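3. Cell Setup and Upkeep

3.1 Layout

The sink cell is the second of two household cells operated at the Romwood site. It consists of a bimanual arm pair on a fixed pedestal, a head camera, two wrist modules, and a kitchen counter with a stainless steel sink. Both arms carry the same parallel gripper, built in our shop from printed parts and purchased actuators. The control software is Zunard, and the task code is identical to that of the Drulbridge cell except for the table of arm offsets.

The pedestal is bolted to a steel plate that is leveled before the arms are mounted. We placed the pedestal so that either arm could reach the counter to the left of the sink, and so that the right arm could reach the floor of the basin with its elbow still bent. An earlier position, closer to the counter, gave better reach at the back of the sink but forced the right elbow into the joint limit whenever the gripper pointed down. Moving the plate back by 60 mm removed the limit faults. The lost reach at the back rim was accepted.

The task set covers transferring tableware between the counter and the basin, turning plates in the basin, and handling a wiping tool. Objects are bowls, plates, cups, and flatware in ordinary household sizes. The counter is left as a kitchen counter would be, and the wall side is not masked or covered. Power adapters and cables along the wall stay in view during all runs.
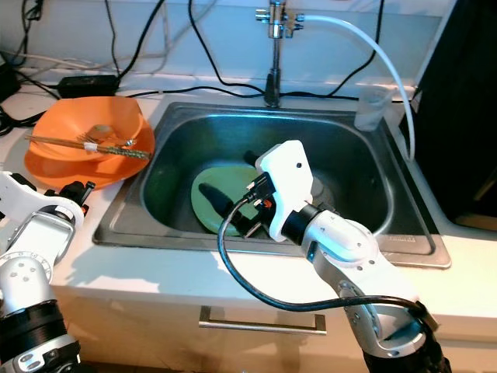

Reach into the basin is the limiting case for the right arm. The wrist has to drop below the rim while the forearm clears it, and the clearance depends on the height of the pedestal more than on its distance from the counter. We set the height by driving the arm to four taught points inside the basin, one near each corner, and raising the column until the forearm cleared the rim at all four. The column is then pinned. Shimming the column instead of pinning it was tried first and abandoned when the setting drifted over several weeks of use.

3.2 Cable Routing

Wrist cables were the most frequent cause of stoppage in the first months of operation. The original routing held the cable tight against the forearm with ties at short intervals. Full wrist rotation then pulled on the connector at the module, and the video stream dropped out. Most of these dropouts were brief and were recorded by the software as late frames, so the cause was not found until Tassanee Chaimongkol compared the frame log with the joint log and noted that the late frames clustered near the ends of the wrist range.

The present routing leaves a free loop at the wrist. The loop must be long enough for full rotation in both directions and short enough to stay out of the jaws. On the right arm it hangs to the outside, away from the left arm. A loop that is too long can drag on the front edge of the counter when the wrist is low, and this shows in the data as a small sideways load on the last joint. The technician checks for it by commanding a slow wrist sweep at the lowest taught point and watching the torque reading.

The following routing procedure is used whenever a wrist cable is replaced.

1. Power down the arm and release the brakes by hand, with a second person supporting the forearm.

2. Set the wrist to the middle of its range. Seat the connector and tighten both retaining screws.

3. Form the loop and fasten the cable at the lower arm. Leave the cable free between that point and the wrist.

4. Turn the wrist by hand to each end of its range. The connector must not carry load at either end.

5. Restore power and run the slow sweep at the lowest taught point. Repeat from step 3 if the torque reading changes with wrist angle.

Jackets are inspected where the loop bends most sharply. A jacket with any visible cracking is replaced, and the piece is kept for the maintenance record. Splicing is not permitted on wrist cables.

3.3 Gripper Bodies and Fingers

The gripper body is a white printed shell around the actuator. Two openings on its face give access to the screws that hold the jaw mechanism, so that the mechanism can be tightened without taking the shell off. The fingers are dark printed parts with a replaceable contact pad. They are treated as consumables. Finger pairs are numbered, and a pair is always changed together.

Fingers wear in two ways. The pad polishes, which lowers its friction on glazed and plastic tableware, and the finger root develops play where it meets the slide. Pad wear appears first in the plate tasks, when a plate held by the rim rotates in the jaws. Root play appears in the flatware tasks, where the handle of a spoon or fork is narrow and the two fingertips must meet with little offset. We measure root play with a feeler gauge at the fingertip under a fixed closing command. A pair is retired when the offset exceeds 0.5 mm.

Under this rule, a finger pair lasted 17 operating days on the right arm and 24 on the left. We attribute the difference to work in the basin, where the right fingers are pressed against metal and the loads are less even. Swapping pairs between arms partway through their life was considered. It was rejected on the advice of Katherine Ayala, who maintains the Cáceres cell and had found that a part-worn pair settles differently on a new slide and has to be recalibrated twice.

Retention of the shell screws also required attention. The screws thread into brass inserts, and repeated tightening pulled several inserts out of the print. Later shells use longer inserts and a printed shoulder that takes the load in the closing direction. No insert has pulled out since the change. The torque driver for these screws is kept at the cell and is not used for other work.

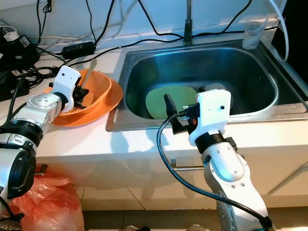 3.4 Daily Check

The daily check is run before the first session and again after any change to an arm. It begins with the joint zero positions. Each arm is driven to a mechanical stop at low current, the reading is compared with the stored value, and the operator accepts or rejects the result. A rejected zero is never corrected by editing the stored value. The arm is taken out of service and the coupling at that joint is inspected.

The second part of the check uses the objects of the task. The operator places a plate on the counter and a plate in the basin, and brings each gripper slowly to its object under teleoperation. The purpose is to confirm that the offset between the commanded and observed fingertip position is the same at the counter surface and at the bottom of the basin. A difference between the two heights points to an error in arm tilt, most often from a loose base bolt. An equal offset at both heights points to a finger or wrist module that has shifted on its mount.

We prefer task objects to a calibration board for this step. A board gives better numbers, but it cannot be laid flat in the basin, and the tilt error is small at counter height. The board is still used for the full monthly calibration, with the counter cleared. 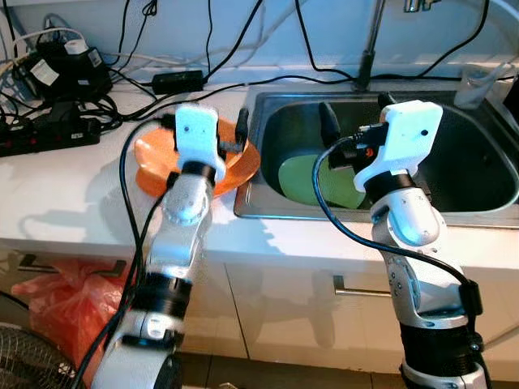
Figure 3. Sink cell with the left gripper over an orange plate on the counter and the right gripper finger reaching into the basin, where a light green plate lies. The wrist cable of the right arm runs down the outside of the arm to a clip.

The third part of the check concerns the wrist modules. The lens window is wiped, the focus ring is checked for movement, and 50 frames are recorded from each module with the arms at rest. The frames are compared with a stored reference set for brightness and sharpness. Loss of sharpness has in most cases been traced to a film on the window. Soap spray is the usual source, and the window is cleaned with water before alcohol is applied, as alcohol alone spreads the residue.

3.5 Corrective Repairs

Repairs outside the scheduled work were few after the cable change. The right wrist collar was replaced in August after the slow sweep showed a repeating torque peak. On disassembly, the bearing was found to have corroded on the side facing the gripper. A lip seal was added to both wrists, and the bearing is now inspected whenever the fingers are changed. The left bearing showed no corrosion and was returned to service with the new seal.

One base bolt on the left arm was found loose during the two-height check described in Section 3.4. It had passed a visual inspection earlier in the same shift. The bolts are now marked with paint across the head and the plate, and the marks are read at the start of each session.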